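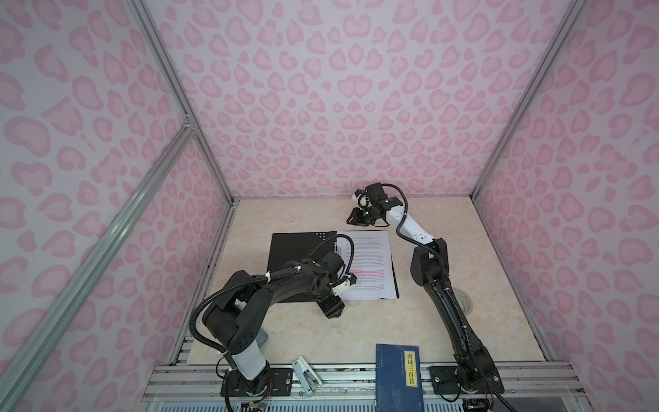

Month three of sharing a back office with a pair of robot arms. People keep asking me how it's going, so here's a thread.

Quick background: we're the documents desk at Brellano. Contracts, manuals, training packets, all the stuff that still has to exist on paper. We handle roughly 800 packets a month and for years every one of them went through human hands start to finish.

The first thing that changed was my wrists, no joke! I used to go home with my thumbs aching. I'd forgotten what it's like to open a jar without swearing.

Second thing: the job got more talky. There's a lot of standing around with the folks from Jeltico going "ok, where do you want the paper to start?" I never once thought about where paper starts. I just picked it up.

You also find out how much you know. A curled page, a sticky page, two sheets pretending to be one – I can feel that with my eyes closed. Try writing it down for somebody who has to turn it into settings. My first attempt ran to 40 lines and they still had questions.

The arms get the fiddly desk stuff at the moment. Papers, a stand, tape, whatever ends up on the floor of the cell. I'm weirdly fond of the pink leopard walls, they're the most cheerful thing in the building.

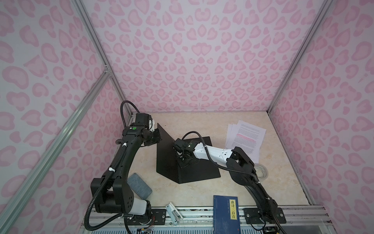 Harish Kaushik replied that his floor at Carvalho went the same way, and the part he'd push for is hours: get it in writing who minds the machine over lunch, or it'll be you, every day, with a sandwich in one hand.

Ha, yes, been there. We asked for a rota in August and got one, 50 minutes each and then you swap. Much better.

Still no answer on pay grades, though. We're doing different work now and the job titles haven't moved. I've asked 2 managers so far. Will post when I hear something.

Contact | Copyright Nekgate | Back to top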